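Givatcombe Rehearsal Rooms: progress report to the Rostard Fund

August 30, 2020

6 min read 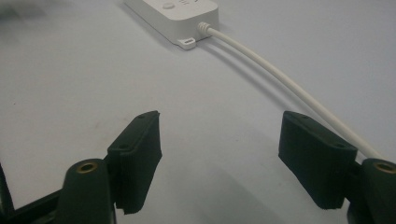

Second report on the grant. Sorry it's brief in places, we're between two bookings and the boiler inspection. Covers March to now. Spending sheet went over separately, so only the headlines on money here.

Where we are

Short version: building work nearly finished, hire income well down, three of the five rooms usable, the other two waiting on floors. We closed in March like everyone else and the builders were off site for a good stretch after that. They came back with a smaller crew, so things that should have overlapped have gone one after another instead.

Studios A and B open for hire again. Studio C open but only for readings and small music calls until the floor is done. D is a store room at the moment. E (the big one, old chapel end) has its ceiling back and its new windows and not much else.

Floors

This is the main delay. The sprung floor for C and E was ordered from Hivholm before the closure. Delivery slipped twice. We now have the battens and underlay in the building and the top boards for C, but not for E. Fitters say C is a week's work once they start. E longer, the old joists were not level and had to be packed up along the chapel wall. That wasn't in the original price. We've covered it from contingency and there is still a bit left in that line, not a lot.

We did look at vinyl over ply for E to save time. Decided against. The dance companies were clear they'd not book it, and they are the ones who take whole weeks.

Sound

Party wall between A and B has been rebuilt and it's a big improvement. You can run a musical in one and a two-hander in the other, which was never possible before and was the biggest complaint in the old hirer survey. Still some leakage through the corridor doors. New seals fitted on A, B to follow. The piano in A has been tuned twice and needs doing again, it doesn't like the windows being open.

Windows are open because they have to be. Ventilation is the thing hirers ask about first now. A has good cross draught, B less so, we've cut the numbers allowed in B to suit.

Hire

Confirmed hours since reopening: 807. Before the closure we'd have hoped for far more by this point in the year, and the target in the grant agreement is not going to be met, we would rather say so now than in the final report. Nearly all the hours are daytime. Evenings are very quiet, the amateur societies mostly haven't come back and several have told us they won't before spring.

What has come in that we didn't plan for: self-tapes and recorded readings. One or two actors, an hour or two at a time, want quiet and a plain wall. Fiddly to administer for what it brings in but it fills gaps. We've set a short-hire rate for it and put it on the website.

Lumbao, the puppet company, took Studio A for their autumn show and have asked to extend. They're on the supported rate. 8 companies have now used that rate since the grant started, which is ahead of where we said we'd be. Two of those are new to the building altogether.

Supported rate

Still the part of the project we're proudest of. A supported week costs a company less than half the standard price and includes storage overnight, which they tell us matters nearly as much as the money. We've kept 52 supported days in the diary for the coming year and will not release them to commercial hirers until a month before, if they're still free.

One change to flag. The application form asked for two sets of past accounts and newer groups simply didn't have them. We've dropped that to a one page budget for the project. Please let us know if you have any objection, we took it that this was within our discretion under the agreement but happy to be corrected.

Access

Ramp at the yard entrance is in and in use. Accessible toilet on the ground floor is plumbed, tiled, waiting on the alarm cord and the second grab rail. Studio E will have level access from the yard when the floor is finished, that's part of why the joists had to be right.

The lift remains out of scope. We know it was raised at your visit. D and the green room are upstairs and will stay that way for now, so we've stopped advertising D as suitable for auditions. When it reopens it'll be a meeting and design room mostly.

Money, briefly

Capital: spent to plan apart from the joists. Retention still held on the wall and the ceiling.
Revenue: behind. Fixed costs haven't moved much, heating was low, insurance went up.
Cancellations: we refunded every hire booked for the closure weeks where the company asked. Some moved dates instead, which helped a great deal.
Reserves: enough to get through the winter on present bookings if nothing large goes wrong. The roof over E is the thing we'd worry about, though it was dry in the last heavy rain.

What we are asking

An extension to the end date. The floor in E can't be hurried and we'd like to run at least one full season with all rooms open before we write up the results. No further money requested. If the extension is agreed we'd move the final report and the last hirer survey back to match.

We'd also like to change how hours are counted. At present only bookings of four hours and up go towards the target. With the short hires that leaves out a fair chunk of what the building is acutally doing. Suggest we report both figures side by side.

Next steps

Floor in C, then reopen it for movement work. Seals on B. Toilet signed off. Boards for E delivered, date still to come from the supplier, will forward it when we have it. Paint the corridor if anyone has a day. New hire terms are drafted and need a proper read before they go out, the cancellation section especially, the old one was no use at all in March.

You would be welcome to come round once C is done. Mornings best, the yard gate is locked after the last hire so ring ahead if its later. Photos of the ramp and the new wall are in the shared folder with the spending sheet.

2 comments | 8 shares

Related

Studio hire rates and room sizes
Applying for a supported week at Givatcombe
Sharing a rehearsal room safely: notes for hirers
First progress report to the Rostard Fund
Bringing set and props into the yard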